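Plimholm Chess Club help desk
Ticket 508: Pairings page stuck on last month's round
Status: Solved
Opened by: Efe Olaniyan
Handled by: Oluwatosin Obi

Efe, 9:40 am
Good morning, and thank you for all you do for the club site! When I open the pairings page on my tablet I still get the June list, with me playing Cirilo, and we finished that game ages ago (he won, and very nicely too). My daughter sees the new list on her phone at the same kitchen table. I have turned the tablet off and on and had a cup of tea in between.

Oluwatosin, 10:15 am
Hello Efe, lovely to hear from you, and the tea was a sound idea. Your tablet is holding on to an old copy of the page. Could you open the browser settings, find the saved site data, and clear the entry for the club only? Please leave the rest alone or you'll be typing passwords all afternoon.

Efe, 11:02 am
Done, and now it wants me to log in, which I can't, as the code never arrives. I've asked for it 3 times.

Oluwatosin, 11:30 am
Ah, that one is our fault, I'm sorry! We moved our mail over to Bevura and almost 170 codes have been sitting in a queue. I've pushed them through, so you may get several at once. Use the newest, and be quick, as each lasts 18 minutes.

Efe, 11:41 am
Four codes came in a row and the last one worked. I have the new round, and I'm playing Ayodele on board two, oh dear.

Oluwatosin, 11:50 am
Wonderful, and good luck! I've set the page to refresh itself whenever a round is posted, so this shouldn't catch you again. Closing the ticket, but do reply if the old list comes back. 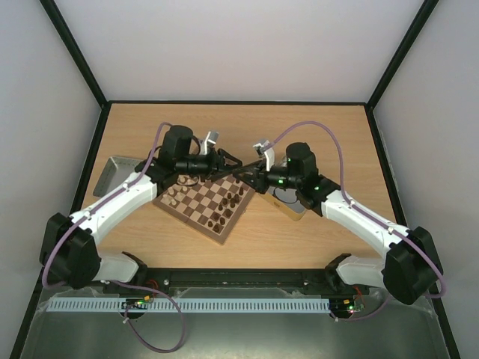
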